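Flukari Rivgate Light Therapy Lamp

Home / Sleep and Mood / Light Therapy / Rivgate

The Rivgate is a tabletop bright light lamp for use in the morning, mostly by people whose mood and energy drop in the darker part of the year. It replaces the Baxter, which we sold for several years and still support with parts. The panel is larger than the Baxter's, the stand is heavier, and the controls have moved from the back of the lamp to the front edge.

What it is used for

Many people feel slower, sleepier and lower in winter. For some it is mild and passes in spring. For others it comes back every year and gets in the way of work and family life, and a doctor may call this seasonal depression. Bright light soon after waking is one of the common treatments. It is thought to work on the body clock, which takes its cue from light reaching the eye in the morning.

Light therapy is also used by people who fall asleep too late and can't get up, and by some shift workers. The timing is different in those cases, so ask a sleep clinic or your doctor for a schedule before you start.

The Rivgate is not a treatment for depression on its own. If you have been feeling low for more than a couple of weeks, please see a doctor first. If you are having thoughts of harming yourself, call your local crisis line or emergency number now.

How to use it

Set the lamp on a table or counter, a little to one side of where you sit, with the panel tilted down toward your face. You do not need to look into the light. Your eyes should be open and the light should reach them while you do something else, such as eat breakfast or read. Sunglasses and tinted lenses will block a lot of it. Regular glasses and contacts are fine.

Most people use the lamp once a day, within an hour of getting up. Start on the low setting for the first few days. The built-in timer runs up to 91 minutes and then shuts the panel off. Few users need that long, and your doctor may suggest a good deal less. Avoid the lamp in the evening unless you have been told to use it then, as it can keep you awake.

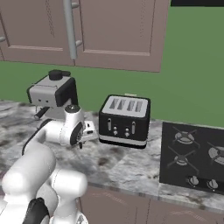
Distance matters more than people expect. Light falls off quickly as you move back, and a lamp across the room is doing very little. The printed card in the box has a measuring strip along one side. Hold it between your face and the panel the first time you set up, and mark the spot on the table with a piece of tape if the lamp gets put away between uses.

If you miss a morning, carry on the next day at the usual time. Don't double the session to make up for it.

Many users notice a change within the first two weeks. Some take longer, and some find that light does not help them at all. Keep a short note each morning of when you woke, how long you sat and how you felt. It gives you and your doctor something to go on.

Who should check with a doctor first

Talk to your doctor before using the Rivgate if any of these apply:

You have bipolar disorder or have ever had a manic episode. Bright light can set one off.
You have an eye disease, diabetes that has affected your eyes, or recent eye surgery.
You take a medicine that makes your skin or eyes sensitive to light. This includes some antibiotics, some acne treatments and St. John's wort.
You get migraines that are brought on by light.
The lamp is for a child.

Side effects

Headache, eye strain, mild nausea and feeling jumpy are the usual ones. They tend to fade after a few sessions. Moving the lamp back a little or dropping to a lower setting often takes care of it. Stop using the lamp and call your doctor if you feel unusually wound up, can't sleep, or notice any change in your vision. 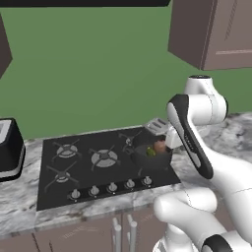
Gas cooktop in a marble counter, with a green wall behind it.

Features

Four brightness settings
White light with the ultraviolet filtered out
Timer with memory — it starts at the length you used last
Weighted stand that tilts and locks
Front controls with raised marks that can be found in the dark
No fan and no hum

In the box

Rivgate lamp and stand
Power adapter
Distance card
Printed guide in large type
Cloth for cleaning the panel

Care

Unplug the lamp before you clean it. Wipe the panel with the dry cloth. Do not use glass cleaner or anything with alcohol in it, which can cloud the cover. Keep the lamp away from sinks and heat sources, and do not hang anything over it. The light source is sealed and is not a part you can change at home.

Stand options

The regular stand suits most tables. If you sit in a recliner or use a wheelchair, look at the Skitaswood floor stand, sold separately. It has a longer arm and holds the panel at the same angle. The Skitaswood also fits the older Baxter with the adapter plate, which we will send free to Baxter owners who ask for it.

Warranty and returns

The Rivgate is covered for 2 years against faults in parts and workmanship. Keep your receipt. You may return the lamp in its first month if it doesn't suit you, used or unused, as long as everything that came in the box goes back with it. Orders placed from October through March can take a little longer to ship — this is our busy season.

Questions before you buy

Senga Mackay handles product questions and can be reached through the contact form on this site between 9 a.m. and 4 p.m. She can help with setup, stands and replacement parts. She can't give medical advice or tell you how long your sessions should be.

Related products

Skitaswood floor stand
Baxter replacement power adapter
Baxter adapter plate
Rivgate travel sleeve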